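Frequently Asked Questions

Plomton Pebble and Stone Polishing Workshop

We receive many questions by e-mail, so we collected the answers on one page. Please read it before you write to us. If your question is not on the page, we are glad to answer it.

Do I need experience for the course?

No. The beginner course is made for people who have never polished a stone. We explain every machine before it is switched on. If you already have a tumbler at home, you can skip the first evening, but please tell us in advance so that we do not wait for you.

How long does it take to polish one batch?

With a rotary tumbler, count on four to five weeks for hard stones such as agate or jasper. Softer stones need less time in the coarse grit and can lose too much material if you forget them. The course has 3 meetings for this reason, and between the meetings the barrels continue to run in our back room.

Can I bring my own stones?

Yes, and most people do. Stones from the river at Bullgate are usually good quartz and take a nice shine. Stones from the beach at Clodstead are often soft and mixed with shell, and we can not put them in the same barrel with quartz. Please wash your stones at home. Sand in the first barrel is not a big problem, but clay makes the grit sticky and it stops cutting.

What size should the stones be?

Between the size of a hazelnut and the size of a walnut is best. A mix of sizes works better than all the same, because the small ones reach the places where the large ones do not touch. Very large stones we polish by hand on the wheel, and this must be booked separately.

How do I know that a stone is ready for the next grit?

Rinse it, dry it completely and look at it under a lamp from the side. A wet stone always looks finished, and this is the most common mistake. On a dry one you should find no scratches and no small pits. Turn it slowly: on a smooth rounded surface the gray goes from light to darker little by little, without any line or step in it. If you see a step, give it one more week in the same grit.
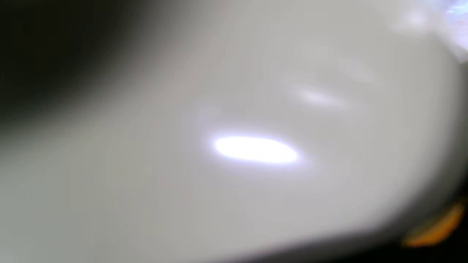
Which grit do you sell, and can I buy only a little?

We sell coarse, medium, fine and polish in bags of one pound. The polish is from Ebihara and we also use it ourselves in the course. Smaller quantities are possible if you bring your own jar with a lid. Please do not bring a jar that had another grit in it before, even if you washed it. One grain of coarse grit is enough to spoil a polish barrel.

Can I pour the used water in the sink?

Please never do this, not here and not at home. The mud becomes hard like cement in the pipe. Let it settle in a bucket, pour the clear water on gravel outside, and put the dry mud in the household trash.

Are children allowed?

Children from eight years can come together with an adult. They can work with the tumblers and sort the stones. The saw and the grinding wheel are only for participants who are 18 or older.

What should I wear?

Old clothes and closed shoes. Long hair must be tied. Safety glasses and aprons are in the workshop, but if you wear glasses with a prescription, please ask us for the wide model which fits over them.

What happens if I miss a meeting?

We move your stones to the next grit for you, one time, without cost. If you miss two meetings, you can finish with the next group. We keep finished stones until the end of September and after this they go in the garden.

How do I find my barrel again?

Every barrel gets a number tape on the lid, and the same number is on your receipt. The numbers are long, for example 1203, so please take a photo of it or write it down.

Can I park near the workshop?

There is parking behind the building, enter by the side street. The front door is locked after 6 p.m., please ring the lower bell.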